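2 min read
14 shares · 3 comments

Come and sing with us in Riswood

The Riswood Song Project is looking for singers for its spring season, and we would love to hear from you – yes, even if the last time you sang in front of anyone was in fourth grade!

We started out as a handful of neighbors swapping songs in a kitchen. We now have 87 singers on the list, and we've collected 138 songs that people in town learned from parents, grandparents, coworkers, and in one case a bus driver. There are lullabies, work songs, hymns, a few very rude drinking songs, and a jump rope rhyme with eleven verses. This season we want to learn as many of them as we can and sing a set of them at the Mollah Street hall in March.

Who we need

Anyone 16 or older. We're short on low voices and on people who can hold a tune while somebody next to them sings a different one. You don't have to read music. We teach everything by ear, line by line, and recordings go out after each rehearsal so you can practice in the car.

We'd also be thrilled to meet people who know songs in languages other than English. If you have one and don't want to sing it yourself, come and teach it to us, or just hum it and tell us what you remember of the words.

What you'd be signing up for

Rehearsals run from 6:30 to 8:15 p.m., once a week for ten weeks. Missing one or two is fine. There's no audition and no fee, and we lend out songbooks (please bring them back, we only printed so many). The hall has step-free entry from the parking lot side and a quiet room if you need a break.

How to join

Send a note to Hongmei Bai, who leads the rehearsals, through the form on our page or the sign-up sheet at the Drevia Cafe counter. Tell her your name, whether you tend to sing high or low (a guess is fine), and one song you know by heart. She reads every one and has been known to sing them back at you.

New singers can start any time in the first three weeks

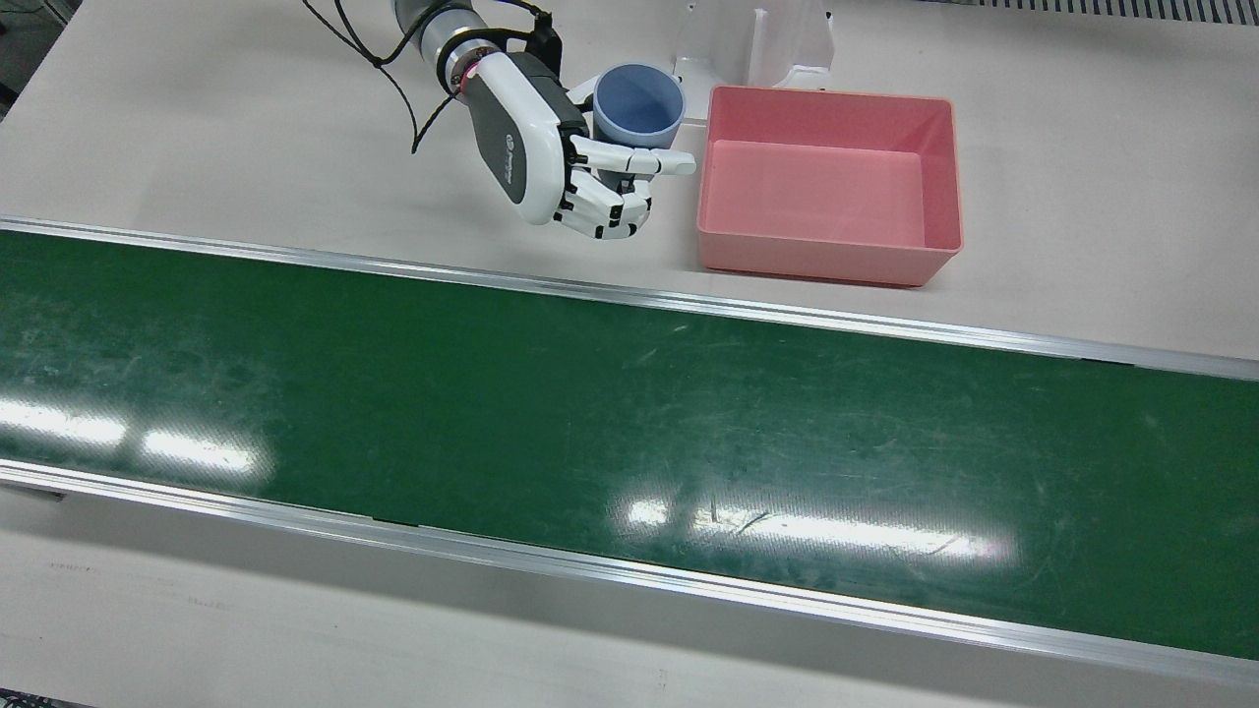

and after that we ask you to wait for the fall group, which has its own list. Bring a friend if walking in alone feels like a lot.

Contact: Riswood Song Project, Mollah Street hall | © Riswood Song Project | Back to top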